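Rukoten Twin Grip Teaching Kit: review after a term with a school robotics club

Posted in: Classroom and club kit. Reviewed by the person who runs the club and had to fill in the order form.

I should say at the start that I didn't want this kit. Our club had been getting along with wheeled robots and a box of mixed servos, and I have a low opinion of anything sold to schools with the words "learn by showing" on the lid. The Rukoten Twin Grip was picked by the students, who had seen it used at the Siliņa open day and talked of nothing else for the rest of the month. The head agreed to pay for one set. I agreed to review it here on the understanding that I could say what I liked.

What you get

Two hand-held grippers, two cables, a small control box, a power supply, a printed booklet and a licence for the Gekau software. No robot arm. Please read that again before you order, as the front of the carton shows an arm and the listing on the shop page does very little to put you right. The idea is that a student holds a gripper in each hand and does a job with them, the software records how the job was done, and the recording is then used to teach an arm to do the same. If you haven't got an arm, or the money for one, you have bought the first half of a project.

We do have the use of an arm, on loan from the college up the road for part of the year, so we were able to go further than most clubs will. Even so, most of our sessions have been spent on the hand-held side, and that is what I'm reviewing.

Setting up

The booklet allows a single session for this. We took three. The software wouldn't see the second gripper until the first had been unplugged and put back in, and this went on for a fortnight before an update cured it. There is a calibration routine in which you open and close each gripper when told to, and it is fussy. If a student opens the jaws too quickly the whole routine starts again from the top, with no message to say what went wrong. I've seen children of eleven cope with this better than I did, but they shouldn't have to.

The cables are my biggest complaint on the hardware side. They're long enough to be a nuisance and they get into the work. A student turns a wrist, the cable drags over whatever has been laid out, and the run is spoiled. We tried taping them to sleeves, which helped a bit and looked daft. A wireless version is promised on the Rukoten site. It was promised last year as well.

In the hand

Better than I expected. The housings are dark plastic with a rough finish, and nobody has dropped one through slipping. They do tire the arms. Younger members want to put them down after ten minutes and the older ones pretend they don't. You have no finger feel at all, so the first few goes at any task are clumsy, and one or two of our keener members found this so annoying that they went back to the wheeled robots. I didn't try to stop them.

Left-handed students had no trouble, with a gripper for each hand. I mention it only because the last kit we bought might as well have had a sign on it telling them to go home.

The tasks

The booklet has a dozen or so and they're a mixed lot. Stacking cups is fine for a first evening. Folding a cloth is far too hard to come second, and whoever put it there can't have tried it with a class. Sorting pegs is dull. The ones worth doing are those that need both hands at once, where the students have to think about which side moves first and how level they are keeping things.

Tray handling turned out to be our favourite, and it's the one the club has chosen for the Rolerance challenge in the spring. You take hold of a shallow tray from either end, lift it, carry it and put it down again. It sounds like nothing. Try doing it with a pair of jaws in place of your fingers and it becomes a proper problem, with plenty to argue over. Do you squeeze harder on one side? Who decides what counts as a good run? The club wrote its own marking sheet for this, stricter than mine would have been. 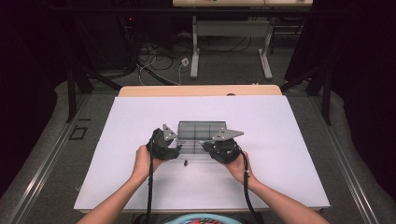
What the students have learnt from all that is harder to pin down, and this is where I part company with the sales talk. Rukoten says the kit teaches robotics. What I've watched is mostly patience and tidy record keeping, both of which I'm glad of, but the part where a recording becomes a working movement happens inside the Gekau software, behind a progress bar. Press a button, wait, and get a score out of a hundred. Our oldest group asked what the score meant. I looked in the booklet and then wrote to the support address. The answer was two lines long and told me that higher was better.

There is an export option, tucked away under the licence menu, which gives you the raw recordings as plain files. One of the sixth formers found it and has been making graphs of how the left and right hands drift apart during a lift. It's the best piece of work to come out of the kit so far and the booklet doesn't mention the feature once.

When we did get the arm involved, results were patchy. After a long evening of recording it managed the lift and made a poor job of setting down. More recordings helped with the setting down and made the lift worse. The students thought this was hilarious. I thought about the price.

Running costs and spares

The jaw pads wear. Two pairs come in the box and we are on to the second already. Replacements are sold only as part of a service pack that also contains a cable you may not need. The licence covers one computer, which is mean for a school product, and renewing it costs money every year. The control box gets warm after a couple of hours but has given no trouble.

Would I buy it again?

With my own budget, no. For a club that already has an arm, somebody comfortable with the software and enough members to take turns, I can see the case, and I'll admit that attendance has gone up since it arrived. For a club starting from scratch it's too much money for too little you can take apart. Ask your nearest college if they'll lend you a set for a half term first. Ours said yes to the arm straight away and I'm sorry I didn't ask about grippers too.

Build: good, cables apart.
Software: poor to fair, improving slowly.
Booklet: poor.
Value: poor without an arm, fair with one.
Students' own verdict: they want a second set. They've been told to raise the money themselves.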